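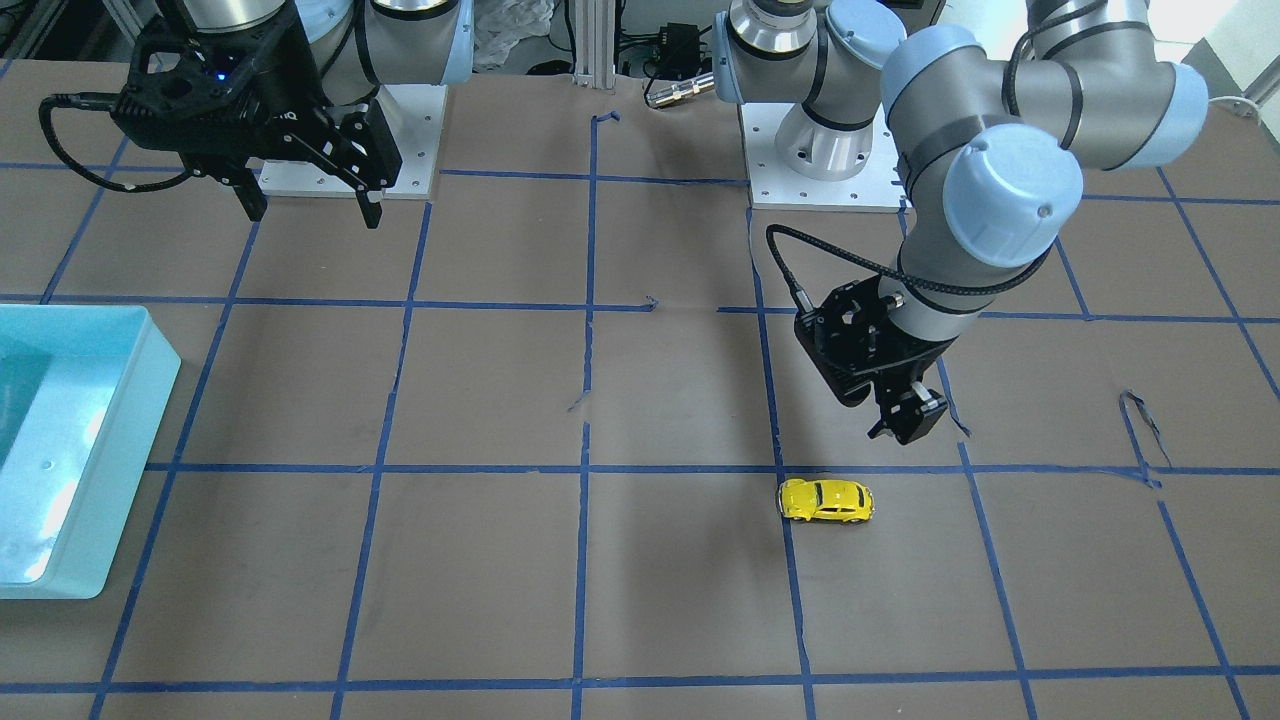
Minutes of the Zidascombe Allotment and Garden Club, February 28, 2019, typed up by me from my own scribbles, so please shout if I've got you wrong. The first thing we talked about was how to lay out the new raised beds behind the hall, and it took up nearly half the meeting. I'm all for square-foot planting, and I said the easiest way to picture it is a flat top covered in brown paper with strips of dark blue painter's tape run across it both ways, so you end up with a grid of squares. One kind of plant to a square, and when a square is finished you clear it and put something else in. Several of you liked it. Several of you very much did not, and said carrots want a proper row and always have. We agreed to do one bed in squares and the other in rows and look at them both again after the summer.

Apologies: three members sent word, two with the same cold. Get well soon!

Last meeting's minutes: approved, with one fix. I had written that the water would be shut off at the top gate. It's the bottom gate. Sorry to the person who walked all the way up there with a wrench.

Money. We have $2858 in the account, which is better than I expected after the fence. Plot fees are still coming in and I'm not going to name anybody, but you know who you are. Somebody asked if we could put the fees up to cover a second shed. We had a bit of back and forth on it, and the general feeling was no, not this year. I was asked to write down that one member was strongly against ever putting them up, so there you go, it's written down.

The pump. Oh, the pump. It made it through the January freeze but it's dripping again at the collar, and the bucket under it fills overnight. Stefanou came out to look and said they can fit a new seal or replace the whole head. The seal is cheaper, obviously, but they wouldn't promise it would hold past next winter. We voted for the seal, nine to four. I was one of the four and I'd like it known I was gracious about it.

Seed order. The Netau catalog went around the table twice and came back with coffee on the bean pages. The club order will be 16 packets this time, mostly beans, squash and the short yellow sunflowers that did so well by the road. Anyone who wants to add their own packets has to get the money to me before the order goes in - please put it in an envelope with your plot number on it, not loose in my coat pocket. We're skipping the purple sprouts. We grew them, we ate them, we've all moved on.

Compost. The left-hand bin is ready to use and it's lovely stuff, dark and crumbly. Take what you need but leave some for the new beds (two barrow loads per plot was suggested and everyone seemed happy with that). The right-hand bin is still cooking. Please, no more citrus peel and no more of those tea bags that never break down. I picked a whole handful out last week and they looked brand new.

Slugs. Long discussion. Beer traps, copper strips, eggshells, going out at night with a flashlight. One member has been trying a wool pellet called Flilik and says her lettuce got through the fall with hardly a hole in it. Another has been trying the same thing and says the slugs sleep on it. No decision, but bring whatever you've got left over to the next meeting and we'll swap.

The old map. We finally got a decent copy of the 1900 plan of the grounds, and it shows an orchard where the parking area is now. That would explain the stumps! There was a lot of interest in planting a few apple trees along the north side. I'm going to ask the landowner whether we're allowed, and someone offered to find out which kinds don't mind wet feet, as that side sits in water half the spring.

Plot changes. Plot 2 has been given up and goes to the next family on the waiting list. The rhubarb there stays put. It's older than most of our sheds, so whoever is digging, please dig around it.

Any other business. The lock on the tool shed sticks, so lift the door a little as you turn the key. The wheelbarrow with the green handles has gone missing again - if it's on your plot, just bring it back and we'll say no more. Lemon cake was eaten, and the recipe is being passed along by popular demand.

Still to do: I'll call Stefanou about the seal and write to the landowner. Seed money to me, please. New bed boards need a coat of oil before they go in, and I could really use two more pairs of hands for that.

Next meeting is in the hall at the usual time. Bring a mug, we're short again.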